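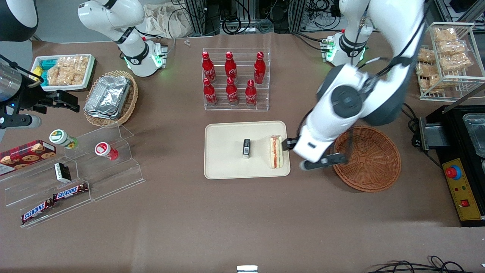

The case for a proper lunch hour

The Wongsuwan Institute has been asked several times in recent months to state its position on the length of the midday break. The question has become a live one in Mernberg, where two of the larger employers have cut the break to half an hour and allow staff to leave earlier in exchange. This essay sets out why we believe the change to be a mistake, and why we think the town as a whole has an interest in a matter that is usually left to managers and their staff.

We accept at once that the shorter break has its supporters. Parents who must collect a child from school are glad of the extra time in the afternoon. Those with a long journey home prefer to begin it before the roads fill. A person who lives alone and brings food from home may see little use in a full hour. These are fair points and any sensible policy must leave room for them. Our objection is to the shorter break as a rule for all, brought in by notice and without a vote.

What is lost first is the meal itself. In half an hour a worker can reach the counter, pay, return and eat at a desk, and that is the pattern we now see. The food sold to people in this position is food that can be held in one hand. There is nothing wrong with a sandwich, and many of us at the Institute eat one most days. But when every working lunch must be something cold and wrapped, eaten while reading messages, the meal has become a form of fuelling, and those who do it year after year tend to speak of it without pleasure.

Employers often answer that they provide for this by stocking a kitchen or a shelf near the lifts. The gesture is kindly meant. It also makes it easier never to leave the building, and the goods that keep well on a shelf are sweet or salted for the most part. We would sooner see the same money spent on seats, a working oven and a room with a window that opens.

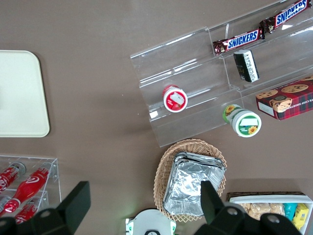 What the town loses

The second loss falls outside the workplace. Mernberg grew up with a midday trade. The cafés on the river side, the two bakeries and the covered market all took the greater part of their weekday income between noon and two o'clock. A customer with an hour will walk ten minutes for soup. A customer with half that time will not, and the business goes to whichever seller is nearest the door. In the long run this favours a small number of large sellers, and the streets further out grow quiet.

We do not suggest that staff should be sent out to lunch for the good of the bakeries. But a town centre is made up of habits, and the noon walk was one of the better ones. It brought clerks and shop staff and pensioners on to the same pavement. It gave people an errand at a time when the post office and the chemist were open. Those who now leave work early find that they must do these errands in a rush at the end of the day, or give up part of the weekend to them, so that some of the time they were promised has already been spent.

The question of fairness

There is a further point which receives too little notice. The shorter break does not fall evenly. Senior staff continue to take lunch when they please, and their meals are often counted as meetings. It is the people on fixed shifts, at the telephone desks and in the sorting rooms, who are held to the thirty minutes. At Drareo, where the new hours began last June, the notice applied to hourly grades only. We have seen no good reason given for the distinction.

Nor should we assume that those who agree to the change are free to refuse it. When a team is asked in an open meeting whether it would like to go home sooner, few will stand up to say that they would rather have their soup. A secret ballot, taken again after some 14 weeks, would tell us far more than a show of hands on the first day.

The neighbouring district of Skotdale has taken a different course, and we think it deserves study. Employers there who signed the local agreement keep the full hour as the normal term and allow any worker to ask for less, in writing, for a fixed period. The request lapses unless it is renewed. The arrangement is dull to describe and has caused very little trouble - it leaves the choice with the person whose lunch it is.

We recommend that Mernberg adopt the same form of words. We further recommend that no shift of more than five hours be worked without a break long enough to leave the building and return to it, and that the same rule bind every grade.

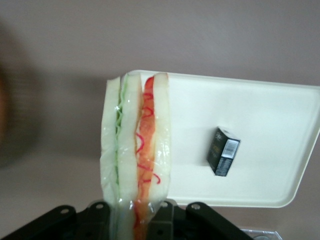 Kulap Kaewkla, replying to an earlier draft of this essay, wrote that the Institute was in danger of defending a custom most people had already given up. She had asked for the shorter break herself and would not go back. The hour, she said, had never been an hour in any case, as the queue took 20 minutes of it, and she would rather spend the time with her daughters than with her colleagues.

We have kept her remarks in view. Nothing in our proposal would prevent her from working as she does now. It would ask only that she confirm her choice from time to time, and that the colleague at the next desk, who may want something else, be given the same chance to say so.

Comments on this essay may be sent to the Institute in writing. Those received before the end of June will be placed before the council together with our final text.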